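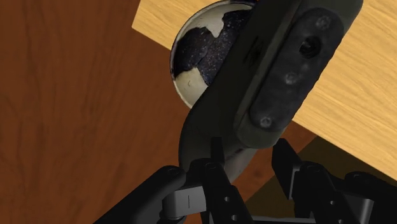 Pale and reddish-brown wood grain, with a round bowl.

Prarkura Hard Wax Oil, Clear Satin: Review

Prarkura sells this finish in two sizes and one sheen. I bought the larger can for a kitchen worktop and used what was left on two maple shelves and a walnut side table. The worktop has been in daily use since September. These notes cover application, cure, water resistance and repair, in that order, with a short comparison to the Teninby oil I used before.

Contents and consistency

The product is a blend of plant oils and waxes in a mineral solvent. It is thinner than Teninby and pours like warm cooking oil. Solids settle to the bottom of the can and have to be stirred back in with a flat stick. Shaking adds bubbles that take a long time to leave. The label does not say how long to stir. I stopped when the stick came up with no sludge on it, and checked again halfway through each coat.

The smell is strong for the first evening and faint by the next day. Open a window and keep it open.

Surface preparation

I sanded everything to 150 grit. Going finer on the walnut gave a patch that took less oil and looked dull beside the rest, so I took it back to 150 and started over. Vacuum the dust, then wipe with a dry cloth. Water raised the grain on the maple and cost me an extra sanding pass.

Application

A white nylon pad works best. Pour a small puddle, spread it along the grain, wait 13 minutes and remove all excess with a lint-free cloth. The instructions allow longer, but at 20 minutes the film had started to drag and left streaks near the sink cutout. Work in sections no wider than your reach.

Two coats were enough on maple. The walnut needed a third on the end grain only. Leave 24 hours between coats. I tried a shorter gap on one shelf, and the second coat stayed tacky until the following evening.

Oily cloths can heat up and ignite on their own. Lay them flat outdoors to dry or keep them in water in a closed metal container until disposal. The warning on the can is printed in very small type and should be larger.

Color

On maple the shift is slight, toward yellow. On walnut it is substantial and brings out brown and orange tones. Anyone matching new work to an older piece should run a test on an offcut first. Teninby is a little darker on both species.

Cure and water resistance

The surface was dry to the touch overnight and could take light use after 9 days. I kept standing water off it until then. After that I left a wet glass, a ring of coffee and a spoonful of red wine on a test board for an hour each. Water and coffee left nothing. Wine left a faint gray outline that came off with a nylon pad and a few drops of oil.

Hot pans are another matter. A saucepan taken straight off the burner left a white mark that did not come out with rubbing. Use a trivet.

Repair

Repair is the main reason to pick an oil over a varnish. Scuff the spot by hand with 220 grit, apply a thin coat, wipe it off and leave it overnight. My repair next to the stove cannot be found by touch. From a low angle it is slightly glossier than the area around it, and this difference faded over a few weeks.

Anas Tawfik, who runs the shop where I bought the can, recommends a maintenance coat once a year on worktops. The area around my sink will need one sooner.

Comparison

Teninby costs less per can and covers less area, so the cost per coat is close. It is thicker, more forgiving of a late wipe and slower to cure. Blackburn makes a similar product in matte that I have not tried.

Faults

The lid is poor. It bent the first time I opened it and has not sealed well since. The leftover oil formed a skin within a month. Decant into a smaller jar filled to the top.

Verdict

Good finish, weak can. Recommended for worktops and tables if you are willing to wipe carefully and wait between coats. For a busy sink area, Teninby is easier to apply, and I would use it there again.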